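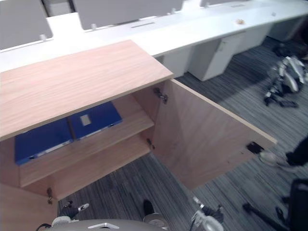
Cabinet station, pre-session inspection with comments

Site: Stolcombe, office floor
Task set: Bringate (open cabinet, place binder, take binder, close cabinet)
Inspected by: Dorottya Oláh
Date: March 7, 2021
Result: pass with two actions, see the end

Mark each item OK, ACTION or N/A. Comments are wanted even when the item is OK. The Zimer office reads them before it accepts the episodes, and a bare column of ticks gets sent back.

Section A. Floor and walkways

A1. Carpet flat, no lifted edges in the drive area
OK. Striped carpet, laid tight. The stripes confuse the floor tracking a little when the base turns on the spot. Turn slowly.

A2. Spare arms and parts out of the drive area
ACTION. White and black arm parts on the carpet to the right of the cabinet. They need to go in a crate against the wall. A base reversing from the open door could catch them.

A3. Stand legs and bags clear of the base
ACTION. Same side as A2. A dark rod, like a stand leg, slants over the carpet near the door corner, with something black standing behind it. Move both back past the tape line before the first episode.

A4. Observer position agreed
OK, with a reminder. Whoever stands on the right must keep their feet behind the tape when the door is being swung. At present it is easy to end up level with the door corner. Closed shoes only.

Section B. Cabinet

B1. Cabinet stable when the door is fully open
OK. Pushed the top and pulled the door by hand. No tipping. Repeat this check if the binders are ever swapped for heavier ones.

B2. Hinges sound
OK. Upper and lower hinges on the right-hand door are both tight. There is also a hinge on the inside of the left side panel with no door on it. The metal stands proud of the panel, so keep the left gripper away from it when reaching for the shelf.

B3. Catch fixed on the door
OK. Small black square one near the outer corner, inner face. Checked for play. It came loose at the Sriwong site and spoiled a batch there – the door would not stay shut and the closing step could not be labelled.

B4. Shelves seated
OK. Upper and lower both pressed down by hand at the front and back.

B5. Objects match the start sheet
OK. Two blue binders lying flat on the upper shelf, side by side, lower shelf empty. This is start layout 2. The binder with the white label goes on the right. Do not square them up neatly between episodes; the sheet asks for one to sit further back than the other, and small differences are welcome.

B6. No sharp edges or splinters
OK. Ran a gloved hand along the door edges and the front of the top.

Section C. Desk and surroundings

C1. Desk behind the cabinet clear of loose items
OK, minor. A small tan scrap on the desktop. Bin it. It does no harm to the robot but it will turn up in every episode and somebody will have to note it.

C2. Privacy screens firm
OK. Grey screens, clamped to the back of the desk with white brackets. Tugged each one.

C3. Drawer pedestals shut
OK. The white ones under the desk. Keep them shut for the whole session, as an open drawer changes what the learner sees behind the cabinet.

Section D. Robot

D1. Emergency stop tested
OK. Tested from the operator's seat and from the observer's side.

D2. Gripper fingers undamaged, both sides
OK. Wiped before use. The right side does most of the door work and wears faster. Next finger change is due in April.

D3. Cables secured
OK. Check the black cable on the left side again after the first eight episodes. It curves out beside the gripper and must not be able to reach the hinge in B2.

D4. Arm speed limit set for people nearby
OK. Limit confirmed on the operator screen and read back aloud.

Section E. Recording

E1. Disk space
OK. Room for over 825 episodes.

E2. Head view covers door, shelf and both hands
OK. With the door swung right out, the upper shelf and both grippers are in view. Leave the head angle as it is.

E3. Failed attempts kept and labelled
OK. Dropped binders and missed door edges are to be kept, marked "fail", with the step at which it went wrong. Stop and delete only if a person has walked into the drive area.

E4. Episode target
37 for this layout, then change to the lower shelf and repeat sections B and D.

Actions before start

1. Crate the arm parts (A2).
2. Move the rod and the black item behind the tape (A3).

Both to be signed off by the operator on the paper copy at the station. Recording may not begin on a verbal "done".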